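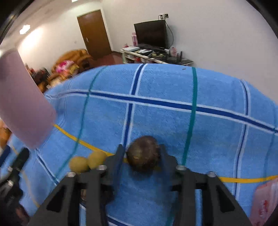 January 8, 2019. Hand-held grippers, Peddale pads vs the old Menon ones. Six grabs per fruit over the plaid blanket, and I'm already sold on the Peddales (sorry, Menon fans!). My favourite bit is how the pointy tips get in beside something round without much fuss. 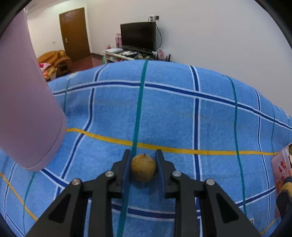

Small fruit between the blue pads, stem up.

Still want to try a 60 mm opening, and the Bellow springs if they ever turn up. Colour of the pads is growing on me too.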